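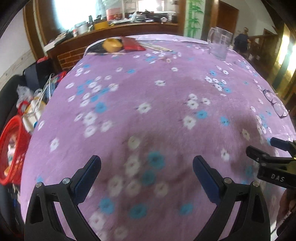

Stanaser Printed Tablecloth, Small Floral, Lavender-Purple

Product code: Letomitz 7
Category: Table linen / Everyday
Availability: In stock, ships from our Canadian warehouse

Overview

The Letomitz is an everyday tablecloth for kitchen and dining tables. The print is a scatter of five-petal flowers in white and sky blue on a lavender-purple ground. Spacing is irregular by design, with blossoms grouped in clusters, so there is no border to line up and no top or bottom edge. The cloth can be turned end for end or rotated between washes to even out wear.

Specifications

Fabric: cotton-polyester blend, plain weave
Print: pigment, one side
Ground colour: lavender-purple
Motif colours: white, sky blue
Hem: double-folded, 2 cm, mitred corners
Width: 150 cm
Lengths: 180 cm, 220 cm, 260 cm
Maximum wash temperature: 40 °C
Abrasion (supplier test, flat, dry): 3000 cycles, no visible print loss

Sizing

Measure the tabletop and add twice the drop you want on each side. A 20 cm drop suits most kitchen tables. For a table 90 cm wide, the standard 150 cm width gives a 30 cm drop per side. Allow for shrinkage of up to 3 per cent in length on the first wash. Drop figures on this page are for the cloth as supplied.

Behaviour in use

The fabric is uncoated. Liquids are absorbed and will pass through to the tabletop if left standing. The ground colour darkens where the cloth is damp and returns to its normal shade on drying. Blot spills, do not rub. On varnished or oiled timber, use an underlay such as the Jekton felt liner, sold separately and cut to size with household scissors.

Light creasing from folding and ordinary use is normal for this weave. It can be reduced by pulling the cloth flat while slightly damp or by pressing on the reverse.

Trivets are required under pots, teapots and oven dishes. The polyester content will glaze under direct heat, and glazing cannot be reversed. Mugs and cups at drinking temperature do not need a coaster for the fabric's sake, but heat will carry through to the table finish.

Care

Wash separately the first time. Some loss of surplus dye is expected.
Machine wash, gentle cycle, mild detergent.
No chlorine bleach. Oxygen bleach only on the white motifs, after a test on the hem.
Line dry in shade or tumble dry low.
Iron medium, reverse side.

Colour matching

Dye lots vary slightly. If two cloths are to be used end to end, order them together and ask for the same lot in the order notes. Napkins in the matching print are made by Butkienė and are listed under Table linen / Napkins. The next run of the 260 cm length is due in October.

Returns

Unwashed cloths in original folds may be returned within 30 days. Cut or hemmed pieces are not returnable.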